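Subject: Re: [homeclearing] What to do with a house full of paper

On a night in August a list member wrote:

> My aunt left us a house with paper in every room. Bank
> statements, church bulletins, recipes, letters, seed catalogs.
> We have until the lease on the storage unit runs out to decide.
> Do you sort as you go, or get it all out first and sort later?
> And is it worth paying for scanning? The quote I got from
> Walczak was 395 dollars for the first batch and I can't tell
> if that is high.

I did this two years ago with my parents' place, so I'll answer in the order you asked.

Get it out first. We tried sorting in the house and after a full weekend we had done one closet. You sit down with a letter and an hour is gone. Once we changed over to packing first, the rooms emptied fast. The only sorting we allowed in the house was pulling anything with a seal, a stamp or a signature on it, and that went into a red folder that stayed in my car. The deed was in with the piano music, by the way, so do look inside things.

For boxes, use one size. I bought mine from Carna, the small ones, and I would not go bigger, as paper is heavy and a large box full of magazines will take your back out. Write the room on two sides and the top. We wrote only on the top for the first day and then stacked them.

My cousin and a few others came over for the last stretch.

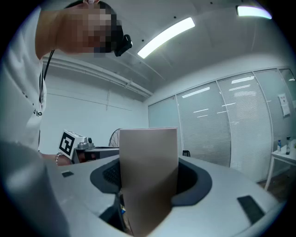
White T-shirt and silver bracelet, one afternoon in the back room.

As to sorting later, we used four piles: keep, scan, offer to family, recycle. The offer pile needs a deadline or it will sit in your hallway. I gave everyone until the end of the month and sent one reminder. What was left went to the county historical society, who took the church bulletins and the seed catalogs and turned down the rest. Call them before you drive over. Ours only looks at donations in the morning.
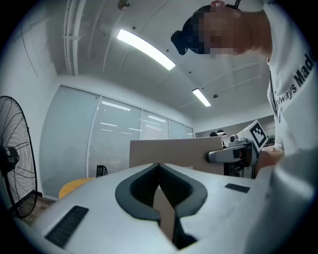
Tax papers were the part I got wrong. I shredded too early and then needed a receipt for the roof when we sold. Ask whoever is handling the estate how far back to keep, and do not go by what you read on a list like this one, mine included.

On scanning, 395 dollars may be fair, but ask Walczak how many pages that covers and whether they take out staples. The place I used charged extra for staples and for anything folded. I ended up sending them only the letters and doing the rest at home on a used Flelico sheet scanner. It came to 2,894 pages by the counter on the machine. It jammed on onionskin and on anything that had been taped, and those I laid flat and photographed by a window.

Name the files by date first, then sender. I started with sender first and had to rename 143 of them. If there is no date, put the decade and an x.

For keeping track I tried Prunex, which people here have recommended, and went back to a plain spreadsheet after nine days. It wanted a category for everything and I did not have categories yet. Others may do better with it.

One question back to you. Does the house have a damp basement? If so, keep whatever comes out of it apart from the other boxes until it has been checked for mold. We had one carton that spoiled the two next to it.

I can send the spreadsheet if you write to me off list.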